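How to Clear a Shared Workroom Before the Floor Is Cleaned

The floor in a shared workroom gets cleaned properly only when there is very little standing on it. At the Elton workroom we do this on the first Tuesday of the month. It takes two people 21 minutes if they work in the order below.

Start with the small tables. Pick up loose strips, scraps and anything light enough to blow off when a door opens. Put it all in one tray and sort it later at the big table.

Next, do the floor. Unplug power strips at the wall, coil the cable and set the strip on a shelf. Water jugs go against the back wall with their caps tight. Small bottles are easy to kick over, so get those up too.
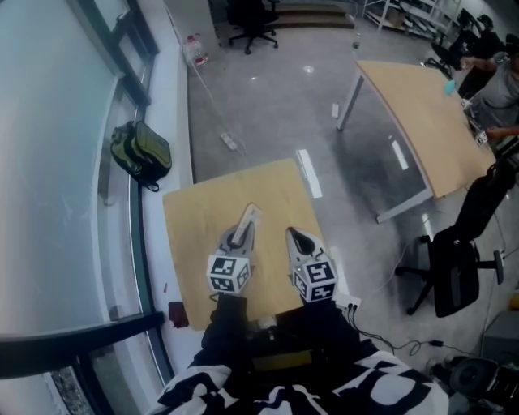

The small table by the curved window, with the power strip and water jug still on the floor behind it.

Bags come off the window ledge and go on the shelving unit. If the shelves are full, use the hooks by the door. Marcelino Amaral labeled the hooks in April, one per desk.

Roll office chairs up to the steps and leave them there. Don't put them on the steps. The casters mark the edges, and refinishing ours cost more than 2,000 dollars.

Leave the large table for last, as people are often still using it. Wipe the top with a damp cloth and move it only if the cleaner asks. Lift from both ends and don't drag the legs.

When the floor is dry, put things back in reverse order. Power strips go down last, with the cable run along the wall.

Questions about the schedule go to Loan Huỳnh, extension 361.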